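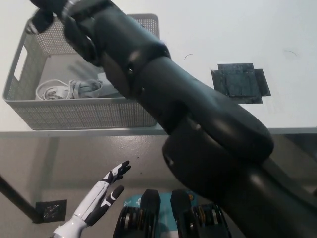
## Slide 4 – the cable basket

OK, so this is where I ask who has a drawer full of chargers. (Wait for hands!)

My whole system is a plain gray basket on a white table. Coil the cable, keep the plug with it, move on. The mesh sides let me peek in without digging, and the handle cutout means I can grab it one-handed.

- Mention the Dornby move: 14 baskets, more than 200 cords, one very long December
- Loose loops only – no tight knots around the plug
- Small black stuff gets its own spot on the table till I know what it's for

Pause for questions, then on to slide 5, the label maker.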